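Toston — Datensatz mit Wörtern aus der Küche

Version 1.2, Stand Oktober 2020

Inhalt

1. Worum es geht
2. Dateien
3. Felder
4. Wie die Einträge entstanden sind
5. Bekannte Fehler
6. Lizenz und Zitieren

1. Worum es geht

Toston ist eine Sammlung von deutschen Wörtern und kurzen Wendungen, die man beim Kochen braucht. Ich habe Deutsch erst als Erwachsener gelernt, und mir fehlte immer eine Liste, in der auch die Verben stehen und nicht nur Gemüse und Gewürze. In den Lehrbüchern findet man „kochen“, „braten“ und „backen“, aber wer ein Rezept aus der Zeitung liest, trifft schon im ersten Absatz auf „abschrecken“, „unterheben“ oder „anschwitzen“.

Der Datensatz enthält 1.123 Einträge. Davon sind 403 Verben, 280 Bezeichnungen für Geräte und Geschirr, und der Rest verteilt sich auf Zutaten, Mengenangaben und Adjektive. Er ist gedacht für Lernkarten, für kleine Sprachspiele und für Leute, die Rezepte automatisch verarbeiten wollen. Für eine wissenschaftliche Untersuchung der Häufigkeit ist er nicht geeignet, weil die Auswahl von meiner eigenen Lektüre abhängt.

2. Dateien

toston_woerter.csv — die Hauptliste, ein Eintrag pro Zeile
toston_beispiele.csv — Beispielsätze, mit der Hauptliste über die Spalte id verbunden
toston_regional.csv — 138 Varianten aus Österreich, der Schweiz und Süddeutschland
aenderungen.txt — was sich zwischen den Versionen geändert hat

Alle Dateien sind in UTF-8 gespeichert, das Trennzeichen ist das Semikolon. Wer die Dateien in einem Tabellenprogramm öffnet, soll beim Import die Kodierung von Hand wählen, sonst werden die Umlaute zerstört.

3. Felder

id: laufende Nummer, bleibt zwischen den Versionen gleich
wort: Grundform, bei Substantiven mit Artikel
wortart: verb, subst, adj, wendung
trennbar: ja oder nein, nur bei Verben ausgefüllt
gruppe: thematische Zuordnung, zum Beispiel „Herd“, „Teig“, „Schneiden“
niveau: A1 bis C1, nach meiner eigenen Einschätzung
hinweis: freier Text, oft leer

Beim Feld „gruppe“ war ich lange unsicher. In der ersten Version hatte ich sehr feine Gruppen, und am Ende stand in mancher Gruppe nur ein einziges Wort. Jetzt sind die Gruppen gröber. Die Gruppe „Herd“ umfasst alles, was mit Hitze von unten zu tun hat: die Flamme, die Platte, der Brenner, der Topfträger, aber auch „auf kleiner Stufe köcheln lassen“.

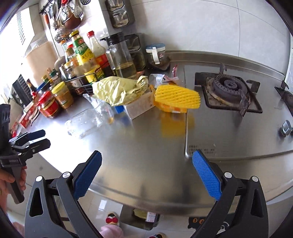 Ein Wort darf nur zu einer Gruppe gehören. Das ist manchmal nicht schön, denn „die Form“ passt zum Backen und auch zum Geschirr. In solchen Fällen habe ich die Gruppe genommen, in der mir das Wort zuerst begegnet ist, und die andere Möglichkeit steht im Feld „hinweis“.

4. Wie die Einträge entstanden sind

Die Grundlage ist mein Notizheft, in das ich mehrere Jahre lang unbekannte Wörter geschrieben habe. Im Februar habe ich das Heft abgetippt und die doppelten Einträge entfernt. Danach wurde die Liste mit dem Skript Semimgate geprüft, das im Ordner werkzeuge liegt. Es sucht fehlende Artikel, leere Pflichtfelder und Verben ohne Angabe zur Trennbarkeit.

Die Beispielsätze habe ich selbst geschrieben. Sie sind kurz und absichtlich etwas trocken („Sie hebt den Eischnee vorsichtig unter.“). Aus Kochbüchern ist kein Satz übernommen.

5. Bekannte Fehler

— Einige Substantive haben je nach Region zwei Artikel. In der Hauptliste steht nur einer davon.
— „Überbacken“ ist als nicht trennbar markiert. „Übergießen“ fehlt noch ganz.
— Die Niveaus bei den Geräten sind zu niedrig. „Der Schaumlöffel“ ist sicher kein Wort für A2.
— In toston_regional.csv sind die Schweizer Varianten nur dünn vertreten. Hier bin ich für Ergänzungen sehr dankbar.

Korrekturen bitte mit der id des Eintrags schicken und nicht mit der Zeilennummer, die sich bei jedem Sortieren verändert.

6. Lizenz und Zitieren

Die Daten stehen unter CC BY 4.0, das Skript unter der MIT-Lizenz. Beim Zitieren genügen der Name Toston und die Versionsnummer. Wer die Liste in ein eigenes Projekt übernimmt, darf die Felder umbenennen, soll aber die Spalte id behalten, damit spätere Korrekturen noch zugeordnet werden können.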